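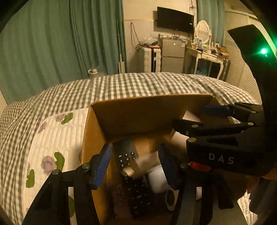

Photo: Santino Yáñez, Tutance

HOUSEHOLD ORGANIZATION 3033
Unit 4: The Mixed Box
Handout for the Thursday group, Room 32
April 16, 2026

Reading before class: Butkienė, chapter on small goods. Bring one open cardboard box and a bag of small items from home. They do not have to match. It is better if they don't.

1. What a mixed box is

In Unit 3 we packed boxes that held one kind of thing. Books went with books and plates went with plates. Those boxes are easy to label and easy to check. Most homes also have a large number of small things that do not belong to a set, or that belong to a set kept in another room. These include remote controls, chargers, tape, small bottles, batteries, instruction sheets, keys and half-used packets. A box that holds them is called a mixed box in this course. Some movers call it a bits box or a drawer box.

A mixed box is used in two ways:

Collecting. You carry the box from room to room and put small things in it as you find them. Nothing is wrapped yet. The order inside does not matter.

Transport. The box is packed to be closed, lifted and stacked. Now the order matters.

Many students treat a collecting box as if it were a transport box. They fill it, fold the flaps over and put tape on it. The contents then slide to one side the first time the box is tipped. In this unit we practice turning the first kind into the second.

2. Where to work

A bed is a good place for this job if there is no large table free. It is at a convenient height for many people and small things do not roll far on it. A soft surface is also kinder to items with glass or thin plastic. The weak points of a bed are that it sinks under weight and that small dark objects can get lost in the folds of a cover.

Before you start:

Pull the cover flat in the area where you will put things down.
Lay a quilt, pad or old sheet over the bedding. Boxes pick up dust and grit from floors.
Set the box near the edge so that you do not have to lean.
Keep the floor beside the bed clear.
Open all the flaps fully. If one flap keeps falling inward, fold it back hard along the crease or hold it with a strip of tape.

Good light helps. The bottom of a deep box is dark even in the daytime, and black items are hard to see there. The second remote control in the photo at the top of this handout is an example. The first one is tilted up and you can read part of its number buttons, but the other is down in the shadow and could be missed by someone looking quickly. If you can't open the curtains, bring a lamp.

3. Emptying and grouping

Take everything out of the box. Do not sort inside it. Students always want to do this to save time, and it takes longer.

Put the items on the bed in groups. Use as few groups as you can. For a normal bedroom or living room, the groups below are enough.

Electronics: remote controls, keyboards, chargers, small speakers, loose cables.

Boxed items: anything still in its own small carton. Leave it in there.

Containers with lids: jars, tubs, bottles, tubes. Check each lid.

Paper: instructions, receipts, letters, cards.

Soft or flat packets: tissues, wipes, refills, spare buttons in bags.

Unknown: things you can't name or can't match to anything else. Keep this group small. If it has more than a handful of items in it, go through it again with the person who lives in the home.

Paper should come out first. A sheet that is standing up in a corner of a box looks as if it is safe, but it is bent as soon as something heavy leans on it. Put paper in a folder or a large envelope and slide it down one side of the box at the end. If it is a document the person may need that week, it does not go in the box at all. It goes in the personal bag (see Unit 2).

4. Remote controls

Remotes get their own section because they cause more trouble than any other small item. The same four mistakes come up every term.

The remote is packed away from its device. The TV arrives in one room and the remote is found in July. If the device is moving in its own carton, tape the remote in a bag to the inside of that carton. If it is not, keep all the remotes together and write "REMOTES" on the label in large letters.

The batteries are left in. For a short move across town this is usually fine. For storage, take them out and put them in a small bag with the remote's name on it.

The buttons are pressed down by something heavy for a long time. Pack remotes on their edges or face to face with a cloth between them.

The remotes are not labeled. Two dark remotes look alike to a person who did not use them. A strip of paper tape on the back with one word on it is enough: TV, fan, heater.

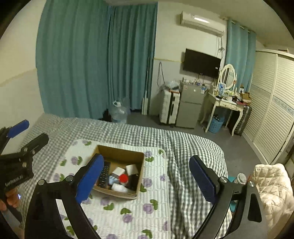
Facundo Arancibia
Course instructor, Tolness

5. Repacking the box

Start with the longest item. In most mixed boxes there is one thing that decides where everything else can go. It may be a keyboard, a ruler, an umbrella or a picture. With the box above it is the keyboard, and it has been placed lengthwise along the left side, which leaves the rest of the floor for smaller things. This is how we will do it in class. A keyboard laid flat across the middle takes up the whole layer and becomes a shelf that other items press on.

Next, put in the small cartons. They have straight sides and they can be used as walls. Place them against the back or in the middle so that they divide the space. Do not crush a small carton into a gap that is too narrow for it – turn it or move it.

Then the containers with lids. They stand upright with the lid on top. A bright lid, like the red one in the same box, is useful to you because it can be found again quickly, so leave it where it shows. Anything with liquid in it goes into a plastic bag first, even if the lid seems tight. Bottles can stand along a wall of the box. If a bottle is too tall to stand, it should go into another box.

Flat packets are used last, to fill gaps. They work well between a hard item and a round one. You can also use socks, dish towels or crumpled paper. Tutance lends us paper for the class, but at home use what is there.

When the box is full, do the hand test. Put one hand flat on the contents and push gently from side to side. If things move under your hand, add more filling. Then close the flaps without tape and lift the box a little way off the bed. Tilt it slightly to each side and listen. A small rattle is acceptable. A slide or a knock means that something heavy is loose and you should open the box again.

6. Choice of box

Use a box that you can lift easily with one arm under it. Students often choose one that is too large. A large open box is comfortable for collecting because you can reach in from any side, but a small amount of mixed goods in a large box needs a lot of filling. If you have collected in a large box, it is fine to repack into a smaller one and use the large one for bedding.

Used boxes are good enough if the bottom is dry and the corners are not soft. Check the bottom seam from outside before you load anything. Old tape dries out and lets go. Put a new strip along the seam and one across it. The Pirkik boxes in the storeroom have a double bottom and only need the one strip.

Cross out old labels. Please do this with a thick marker and not a pen.

7. Label

Write on two sides and on the top. The label of a mixed box has these lines:

Room it is going to
MIXED
The two or three things a person would look for first
Your initials

A correct label reads: "Bedroom. MIXED. Remotes, keyboard, tape. F.A." An incorrect label reads: "Stuff." The word "misc." is also marked as incorrect in this course, as it was found on almost every box in the last practical and did not help anyone to unpack.

8. Work in class

You will work in pairs. One person packs and the other keeps the list, then you change places. The person with the list writes down each item as it goes into the box and says it out loud. When the box is closed, swap it with another pair. They will have your list and must find three items from it without emptying the box.

Things we will look at:

Is the longest item against a wall?
Are lids on top and closed?
Is the paper flat and out of the way?
Can dark items be found without a lamp?
Does the label agree with the list?

If you could not bring a box, take one from the shelf by the door and return it flat at the end.

9. Homework

Choose one drawer at home and pack it as a mixed box, following sections 3 to 7. Write a list of the contents and one paragraph on which item gave you the most difficulty. Leave the box closed until the next class. Then open it and note anything that has moved or come open. Hand in the list, the paragraph and your note together on one sheet.

Next unit: cables and chargers. Bring twist ties.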